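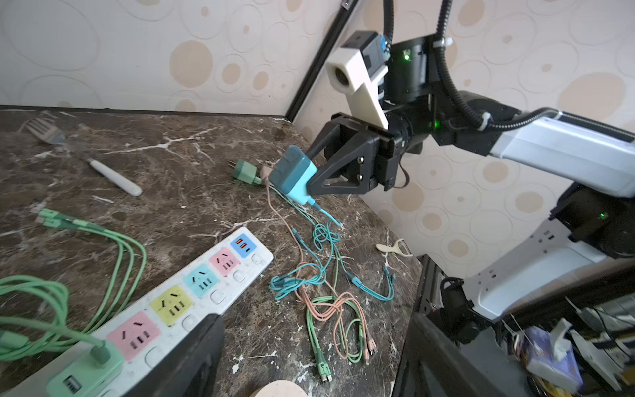

Most of the trouble is in the cabling and hardly ever in the arm, according to the technician in charge of Adik, the arm cell at the Vinport workshop. I'd asked what breaks. Wrong question apparently.

"Breaks is a big word," she said. "Stuff drifts. Stuff rubs. A screw backs out a quarter turn and you lose a morning."

We spoke over coffee, then over the cell, then in the corridor when the compressor next door kicked in. These are from my notes, tidied a bit.

Adik does cable work. Pick up a plug or a charger, get it clear of the tangle, put it where the job sheet wants it. The task set is called Ugwu and the whole lot runs on a kitchen-style counter. Dark marble, white veins, which she has opinions about.

"Lovely to look at. Awful for the colour balance. You get a white vein next to a pale cable and the exposure hunts. We lock it now. Set it once at the start of the shift and lock it, and don't let anyone near the blinds."

First job of the day is the walk-round, 15 minutes, power off. She starts at the base and checks the vent slots. Lint mostly. Then up the arm by hand, joint by joint, feeling for grit. Then the conduit, the black corrugated stuff that carries everything to the wrist.

"That's where I spend my time. It needs slack. Too tight and it pulls at the wrist when the last joint rolls. Too loose, it droops into the work and the gripper's got a mate it didn't ask for."

How do you know what's right? She rolled her own wrist to show me. "Turn the wrist 90 degrees each way, slow, and watch the loop. If it flattens, give it more. If it swings, take some back and re-tie." Cable ties, nothing fancy. She snips the tails flush. A sharp tail took a slice out of her thumb in February and she hasn't forgiven it.

The camera mount is the other regular. Printed, cream coloured, sits above the gripper with the little lens module in it. She keeps a bag of spares in the drawer.

"It's plastic. It creeps. You do the bolts up hard on a hot arvo and a month later the hole's gone oval and the lens is looking at somewhere else. So, not hard. Finger tight, then a nudge." Any time the mount comes off, or even gets leaned on, the camera calibration gets redone. No arguing. She said people do argue.

And the test for that? A pick on something small. The move is the same each time, down, close, lift, hold still, and if the grip lands off centre by more than 5 mm the run stops and she goes back to the mount. A charger brick is good for it, boxy, flat sides, shows up any twist straight away. A plug with prongs is worse. "Prongs will forgive you one time and then roll out of your fingers the next."

Fingers get wiped every shift. She checks the faces for shine, and for them closing square, with a strip of paper between them. If the paper pulls out at the tip but holds at the root, something is bent or somethng is loose, and she'll strip it on the bench. Swaps are logged by cycle count. Every 1000 closes she pulls the fingers off whether they look fine or not.

The supplier, Prosusmont, asks for longer than that. I put this to her.

"Prosusmont aren't dragging knotted cable all day."

Fair enough. Dragging is the bit that worries her. A lifted charger brings its cord, the cord brings whatever it's knotted to, and suddenly a tiny load is a long sideways one. The force limit is set low on purpose. It trips a lot. Operators hate it. She had it raised once for a demo and the arm towed half a pile across the counter, power strip and all, so down it went again and it's staying down.

We got onto lights, the green ones on the joints. She doesn't put much weight on them. Green tells you the actuator is powered and talking, she said, and that's a low bar. She's had green on a joint that was grinding like a pepper mill. Listens instead. Hand flat on the housing, slow move, ear close. With the speed capped, she added, and someone else on the stop button, please write that down. Written down.

What would she change? Long pause. A proper connector at the wrist, so the camera lead could come off without unpicking the conduit. It's on order. It has been on order since March. Also a tray under the counter edge, there's a shelf down there which collects everybody's stuff and she has to reach past it all to get at the dangling leads.

Last thing, I asked about the tangle itself. Does she reset it the same way each run?

"No, you pick it up and drop it. That is the reset." Then the compressor went again and she was off to yell at someone about the blinds.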